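What is a contract?

A contract is a promise that the law takes seriously. If you promise to share your crisps and then forget, your friend may be cross, but no court will step in. A contract is different.

Say Nele wants her bike mended. The shop offers to do it for £22 and Nele says yes. One side made an offer, the other agreed, and both give something – work from the shop, money from Nele. That makes a contract, even with nothing written down.

If one side breaks it, a judge can order them to pay.
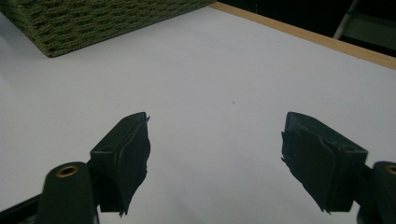

A flat white tabletop.

Children can make some contracts too, such as buying a comic. For bigger things, a grown-up usually has to agree.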